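Tutcombe evening class puts the countertop oven to work

A cooking class that uses nothing bigger than a countertop oven has filled every place for its second run at the Tutcombe community rooms, and a third is being planned for August.

The course, called Small Oven Suppers, is taught by Maj-Britt Westerberg, who cooked in hotel kitchens before moving to Tutcombe. It runs for six evenings, starting at 6:30 p.m., and covers roast vegetables, fish, baked eggs, chicken thighs, a fruit crumble and, on the fourth evening, steak.

Westerberg set up the class after hearing from tenants in the Dufour building, where the apartments were converted from offices and many have no full-size range. Most came with a sink, a refrigerator and a length of counter.

"People had bought a little oven and were making toast in it," she said. "They didn't trust it with a piece of meat. I wanted them to cook dinner in the thing."

The town's adult learning fund gave the course $3,000, which pays for ingredients, the room and Westerberg's time. Students pay $89 for the six evenings and take home what they cook. A reduced rate is available to Dufour tenants and to anyone over 65.

Telmo Ibarra signed up for the first run after moving into a studio on the Dufour's third floor. He said he had been eating sandwiches most nights and ordering in on weekends.

"I had the oven on top of the refrigerator with mail on it," Ibarra said. "Now it's on the table and I use it four or five times a week. I did a pork chop last night."

The steak evening draws the most questions. Westerberg has students take the meat out of the refrigerator ahead of time, dry it with paper towels and salt it on both sides. The oven is heated to 400 degrees with the rack already in place. The meat goes straight on the rack, with a shallow tray on the level below in models that have room for one, and students check it with a probe thermometer instead of going by the clock.

She asks them to write down the reading each time they check. Small ovens differ a good deal from one to the next, she said, and a knob set to 400 can mean something quite different inside. Two students in the first run found that their ovens ran well under the number on the dial. They now turn the knob past the mark.

Thickness matters too. A thin steak can be overcooked before it has taken on any color, so Westerberg buys thicker cuts from Mendetti, the butcher on the square, and splits them between students. The meat rests on a warm plate before it is sliced.

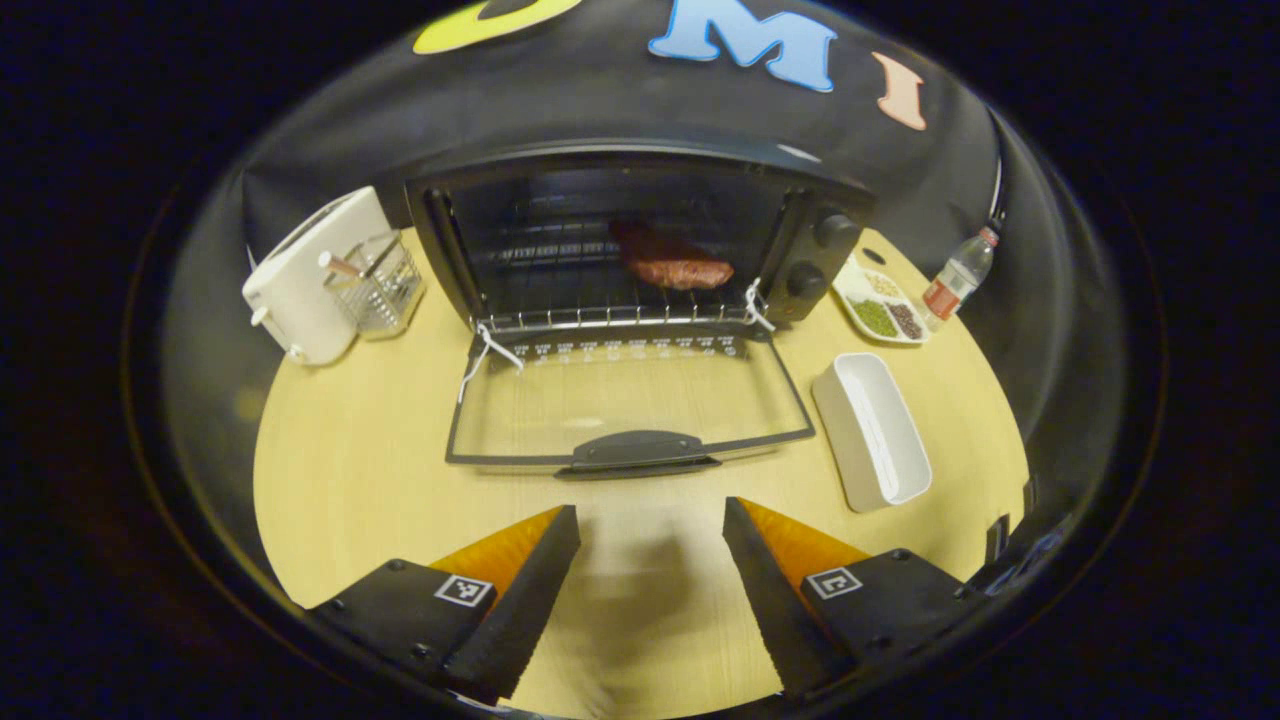

Smoke is the other worry, especially in apartments where the alarm is close to the kitchen. Westerberg tells students to trim loose fat, wipe out the oven after every use and pull it well clear of the wall. She also wants the door opened all the way when food is going in or coming out, so that forearms stay away from the hot edges — most of the burns she has seen from small ovens were on the wrist.

Szu-yu Ho, who manages the community rooms, said the building had to make a few changes before the class could go ahead. The old wiring in the back room would not carry several ovens at once, and the first session was moved to the front hall while an electrician put in new circuits. The work cost $3,000 and was paid for out of the building's repair budget.

"We needed it done anyway," Ho said. "The quilters were tripping the breaker with their irons."

Students share ovens in pairs, and each pair is asked not to run a toaster or kettle on the same outlet while the oven is heating. Extension cords are not allowed.

Not everyone has been won over. Tegan Trevaskis, who took the first run with her sister, said she liked the vegetable and fish evenings but would still cook steak in a skillet.

"You get a better crust in the pan, and it's quicker," Trevaskis said. "The crumble, though, I make every week. My sister does the chicken."

Westerberg said she had no argument with that. Students who own a hot plate are shown how to brown the meat briefly in a pan and finish it in the oven, and the handout gives both methods. The handout has been revised twice, and the current version has a chart for noting how a particular oven behaves at different settings.

Wahyudi Tuhumury will help teach the August course, taking over the two baking evenings. He runs the bread stall at the Triltard market and plans to add a small loaf that fits on a single rack, along with flatbreads. He has been testing the loaf at home and said the top browns too fast unless it is tented with foil for the last part of the bake.

The August course will also start at 6:30 p.m. and will be held in the back room, with the new circuits. Sign-up sheets are at the front desk of the community rooms and in the Dufour lobby. Students do not need to bring an oven, but those who want to cook in their own may do so if the cord and plug are in good condition. Aprons are provided. Students should bring a container with a lid and, if they have one, a probe thermometer.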